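Kitchen table tips for recording pick and place demos

Quick notes from the Lesside bench, mostly stuff we learned the slow way. Adjust for your own arm.

Wipe the table first. Crumbs, tape bits, marker dots, the policy will latch on to any of it. Damp cloth, then dry. No spray polish, glare gets worse.

Matte dishes over shiny. Deep bowls are harder than plates, so start the new operators on plates.

Wrist view: check it before every batch, not just Saturday morning. Smudge on the lens = a whole batch in the bin. We lost 71 episodes that way in September.
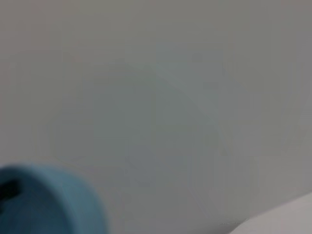 Microfiber only, no paper towel. And keep the focus setting written on the masking tape by the monitor so you dont have to guess after someone bumps it.

Play food beats real food. Doesnt rot, doesnt roll in flour, same size every time. Mix the shapes tho. Long rolls, round buns, something with a stem. If everything is round the grasp never learns to turn.

Spread things out at the start. Crowd them later, once the easy ones are going in clean.

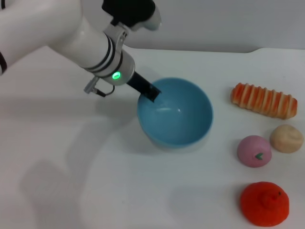
Move the bowl between episodes. A hand's width is plenty. Same with the food, shuffle it, don't put it back where it was. Nasau sheet has start layouts if you run out of ideas, 31 of them.

Go slow near the rim. Jerky demos teach jerky arms. Missed the grab? Recover and keep rolling, tag it "retry", we want a few of those.

Name files right away. Kukico folder for bowls, Okonkwo folder for trays. Don't mix.

How many? 267 got us somthing that sort of worked. 1000 was better. Take breaks, tired hands show up in the data.

Contact the Lesside bench | © Lesside | Back to top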